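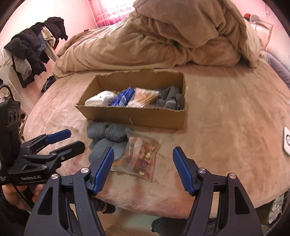
投票所を早く閉めることについて

私の住む町では、この前の町議会議員選挙から、投票所の閉まる時刻が二時間繰り上がった。以前は午後8時まで開いていたのが、午後6時で終わる。広報紙の後ろのほうに小さく載っていたので、当日になって知った人もいたと思う。私はこの変更に反対である。

町の説明は広報紙の囲み記事にあった。夕方以降に来る人は少ない。期日前投票が広まった。朝から夜まで座っている立会人のなり手が見つからない。開票を早く始めれば職員の残業代も減る。どれも事実だろうし、立会人の件は特によくわかる。私も一度引き受けたことがあるが、朝の6時半に集まって、昼の弁当も交代で急いで食べ、夜に投票箱を送り出すまで帰れなかった。冬の体育館は底冷えがして、翌日は腰が痛かった。年配の人に頼み続けるのは無理がある。

ただ、立会人の負担を軽くする方法は、閉める時刻を早めることに限らない。午前と午後で交代にすればよい。交代制をとっている自治体はすでにあるし、半日なら引き受けるという人は私のまわりにもいる。町は交代制にすると人数が倍要ると言う。そのとおりだが、一日拘束で断られた人のうち何人が半日なら来てくれるのか、調べた様子がない。調べてから決めてほしかった。

夕方の投票者が少ないという話も、もう少し細かく見たい。町が出した資料では、前回の選挙で午後6時以降に投票した人は全投票所を合わせて300人だった。有権者全体から見れば小さい数字で、資料にもそういう書き方がしてあった。しかし町議選では、最下位の当選者と次点の差がひと桁ということも起こりうる。それに、結果を左右するかどうかは、この人たちが投票できるかどうかとは別の話である。

その時間に来ていたのは誰か。資料には年代も職業も載っていないので、立会人をしたときの記憶で書く。仕事帰りの作業着の人がいた。介護の勤務を終えたらしい人がいた。子どもを連れて、閉まる直前に走ってきた母親がいた。商店は休みの日ほど忙しく、店を閉めてからでないと来られない。こういう人たちは、期日前投票に行けばよいと言われる。

期日前投票は便利な制度で、私も使う。けれども町内の期日前投票所は役場の1か所しかなく、山側の集落からは車で行くことになる。バスは昼を過ぎると本数が減り、帰りの便まで長く待つ。歩いて行ける集会所で夜まで投票できた人に、役場まで出てくれと言うのは、同じ条件の代わりにはならない。期日前があるから当日を短くするというのなら、先に期日前の場所を増やすのが順序だと思う。

知人のアンゲリキ・アンドレアディスさんは、結婚してこの町に越してきた人で、国籍の関係で投票はできない。夫が投票に行くときはいつもついて行き、外で待っている。時刻の変更を話したら、急に二時間も変えて、知らずに来た人はどうするのかと聞かれた。私は、閉まっていたら帰るしかないと答えた。実際そのとおりで、ほかに言いようがなかった。

法律の上では、投票所は午後8時に閉じるのが原則で、繰り上げは特別の事情があるときなどに認められる例外である。ところが近隣の町でも繰り上げが続き、「周辺にならって」という言葉が議会の答弁に出てくるようになった。隣がやっているというのは特別の事情ではない。うちの町の、この投票区では、こういう理由で何時に閉める、という説明が投票区ごとにあるべきだ。冬に雪で道が危なくなる地区なら、早く閉めることに私も反対しない。駅前の小学校まで同じ時刻で閉める理由は、いくら資料を読んでも見つからなかった。

開票が早く終わることを喜ぶ声もある。結果がその日のうちにわかれば候補者も支持者も楽だし、職員も家に帰れる。残業代が浮くのも悪いことではない。だが町の資料には、浮いた金額の見込みは書いてあっても、投票に来られなくなる人の見込みは書いていなかった。片方だけを数えて出した結論に見える。

次の選挙までにしてほしいことを書いておく。まず、立会人の半日交代を募集してみること。次に、駅前と団地の投票所だけでも午後8時に戻すこと。そして繰り上げを続ける投票所については、入場券の表に大きく時刻を刷ることだ。今の入場券は、時刻が裏面の注意書きの中に入っていて、老眼鏡がないと読めない。刷り方を変えるだけなら、3月の議会を待たなくても事務局で決められるはずである。

私はこの内容で選挙管理委員会に意見書を出した。受け取ったという葉書が届き、今後の参考にすると書いてあった。次の県議選の入場券が来たら、まず裏表を見るつもりでいる。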